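Clustitz 2 Is Out, and It's Much Better at Jars

Skestbridge, Jan 16, 2023

Hi, I'm Na-rae Moon, and I get to run the software side at Wanigasekara. Clustitz 2, our grasp planning package, is ready to download this morning, and I'm so pleased I've been refreshing the page since breakfast!

The big change is in how the planner picks a grip. Version 1 looked at an object, chose one approach and stuck with it (stubbornly, some of you told us). The new one keeps several approaches alive while the fingers are still open and settles on one late, when the view is closer and the edges are easier to find. We trained it on 2797 short demonstrations done by hand on ordinary tables, with lids, tubs, cups and whatever else was in the kitchen.

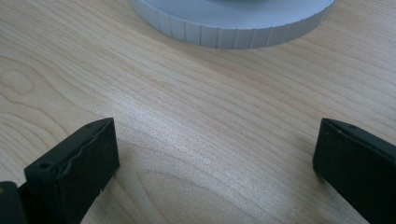

My colleague Geum-ok Cha wrote the new edge finder, and it's my favorite part of the release. Pale plastic on pale wood used to drive us up the wall – the old code would happily plan a grasp on a streak of grain. She spent most of last March on that one problem, and there are 169 test cases in the package to show for it. Run them, break them, send us the ones that fail.

Clustitz 2 works with the Sisumeck controller and loads your old config files, though you'll want to recheck your finger width setting. Labs and schools can use it free of charge. Company licenses start at 400 dollars a year per workstation, and current customers get the update at no extra cost.

Press questions come straight to me through the Wanigasekara contact page.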